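Who Gets to Say "Good Enough"? Writing House Rules for Hand-Held Gripper Recordings
Project report, Vosance Practical Robotics course

When our group started in September, we thought we would be training an arm to pick up bottles. We got there in the end, more or less, but the part that took up most of our autumn (and most of the space on our shared drive) was a set of rules, and that is what this report is about.

The background is simple enough. Our course partner, Zarora, lets students collect demonstrations with a hand-held gripper that has a camera mounted on it. You hold the thing, you pick something up, you put it down, and the recording goes into the pile. It is a lovely way to work, because you can carry it into a real room with real furniture. It also means that every person on the team brings their own habits along. Tarun Agarwal grabs low and quickly. I grab high and fuss. By the time we had recorded 435 episodes we sat down with a pot of tea to watch a batch of them together, and it was a humbling evening.

Out of a sample of 48 episodes, we ended up arguing over almost every one. Was it a failed grasp if the bottle tipped but stayed in the fingers? Did a recording count if the person had already closed the gripper when it began? We had no written answer to either question, so each of us had been using a private one. Our supervisor asked us, very kindly, which of our private answers the robot was supposed to learn.

So we wrote the Pirnside rules, named after the building where we drafted them. There are 4 of them, and they went through 3 versions before we could all live with the wording.

Rule 1. Every episode starts with the fingers open and the object in view. If you forget, stop and begin again. Do not trim the start off later.

Rule 2. Grip upright containers on the lower half of the body, with both fingers touching. Never by the cap. This one caused the longest discussion, as I was fond of gripping near the neck, and I still think there are bottles for which I would be right.

Rule 3. Leave the background alone. In our first version we had asked people to clear the table and take down anything on the walls, and we spent a silly amount of time doing it. Zarora's engineer read the draft and pointed out that the room the robot will work in is going to have boxes and cups and posters in it. We took the sentence out and felt rather foolish, but also relieved about the tidying.

Rule 4. The person who recorded an episode does not label it. Someone else marks it as keep, discard or discuss, and writes a few words on why. "Looks bad" was banned after the first week. Fast movement is allowed, and blur in the background is no reason to discard, provided the object and both fingers can be made out.

We also borrowed a habit from the Kwofie group, who were working on drawers across the hall. They keep a short log of each session with the time of day, who held the gripper and which objects were used. It seemed like bookkeeping for its own sake until we found a run of episodes with a slightly turned camera and could trace the whole lot to a single afternoon in October.

There are things the rules still do not cover. Soft plastic bottles give when you squeeze them, and we never agreed how much denting is acceptable, so those episodes mostly sit under "discuss". We also have nothing sensible to say about people in the background, apart from asking them first. The next group is very welcome to both problems, and to our log sheets, which are in the blue folder.

Clear bottle held low between the fingers, background left as it was: 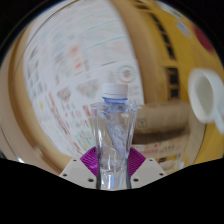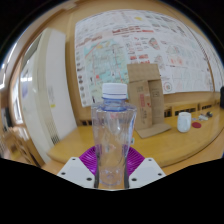
Ravindra Dubey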